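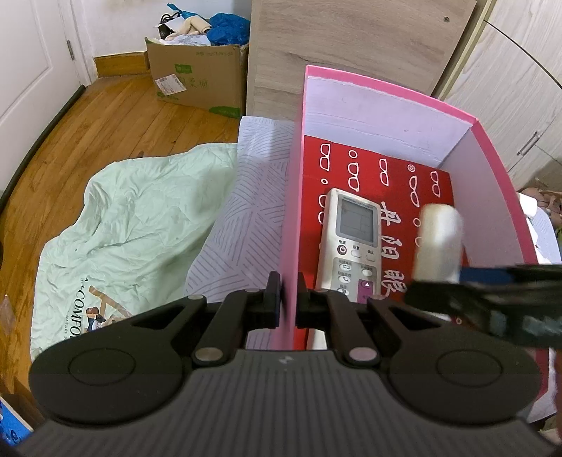 Pink box, red card, remote control. Room 8, Mazurek guesthouse.

The Mazurek button works in Skimau will show anyone around for free, provided the anyone turns up in November, when the doors are opened to the public for one Saturday and the heating is, by local tradition, not. I had wanted to go for years. My friends have stopped asking why.

You get to Skimau on the 314 bus from Odska, a ride of 52 minutes if the driver likes you. I was dropped at the wrong gate and walked the length of the fence in sleet with a retired couple who had come for the sandwiches. They had been to six open days and could not tell me what the factory made.

It makes buttons. Shirt buttons mostly, plus coat buttons in a color the price list calls "serious brown." Our guide was Tirta Jugah, who runs the finishing room and has a voice that carries over 28 tumbling drums, which is lucky, as nobody had thought to turn them off. The drums are filled with buttons and little wooden pegs and left to roll overnight until the edges go smooth. Tirta let us put a hand into a stopped one. It feels like gravel that has been to a good school.

The drilling hall was the high point. Blanks come down a chute, get their four holes, and drop into a tray, and every so often one comes out with three. These go into a bucket. I asked what happens to the bucket and was told it gets emptied. I asked if I could have one and was given a handful, so I now own more three-hole buttons than any shirt will ever need.

Upstairs there is a museum, meaning a corridor. It has sample cards going back to the founder, a stuffed pike with no label, and a long letter from a customer complaining about a cuff. The reply is next to it and is longer. I read both twice and I'm on the factory's side.

The sandwiches were cheese. The couple rated them below last year's.

I stayed the night at the guesthouse across the road, same family, same serious brown on the curtains. Breakfast ends at eight, and they mean it: I came down two minutes past and watched a roll being carried away.

If you go, wear boots and bring cash for the shop, which doesn't take cards and closes while the tour is still on. I got in by missing the speech. Coat buttons are sold by weight, and the bag is extra.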